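Projetos > Dalisay > Documentação > LEIA-ME

Dalisay: arrumação de petiscos e embalagens pequenas

Versão 2. Responsável: Rhea Gatchalian. Revisão das anotações: Nestor Quiambao e Slamet Tjoa.

Conteúdo

O conjunto reúne 800 sequências curtas de arrumação doméstica. Em todas há coisas pequenas espalhadas sobre um tecido e o trabalho é separar o que se guarda do que vai para o lixo. Cada sequência dura até 20 segundos e tem uma única etiqueta de ação.

Categorias de objetos

pacote: saquinhos de petiscos, fechados ou abertos
invólucro: película solta, torcida ou amachucada
caixa: cartão pequeno, com ou sem texto
bloco_amarelo: peças amarelas em cunha ou em bloco, bolo ou esponja, sem distinção
outro: tudo o que não cabe acima

Até à versão anterior, bolo e esponja tinham etiquetas separadas. Os anotadores discordavam demasiado e o Nestor juntou as duas. Quem precisar da divisão antiga deve usar o ficheiro categorias_antigas.csv, que já não é mantido.

Regras de anotação

Um invólucro encostado a um pacote conta como objeto à parte. O texto das embalagens só é transcrito quando se lê sem ampliar. Os caracteres chineses ficam como estão, sem tradução nem transliteração. Móveis, cortinas e objetos ao fundo não levam etiqueta.

Problemas conhecidos

O plástico transparente confunde-se com o tecido às riscas e falta em parte das máscaras. Perto da janela a luz muda bastante ao longo da tarde. Há 10 sequências sem etiqueta de ação, listadas em pendentes.txt.

Correções: abrir um pedido no repositório e indicar o número da sequência. O Slamet responde às terças-feiras.
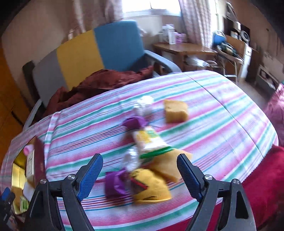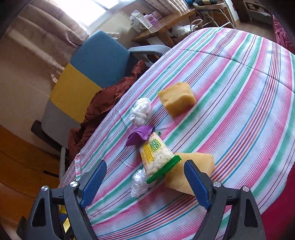

Embalagens e peças amarelas sobre o tecido às riscas; atrás, o encosto azul e a claridade da janela.

Imprimir | Enviar por e-mail

Relacionados
Veltthorpe: louça e talheres
Ostine: roupa dobrada
Ramik: notas da versão 2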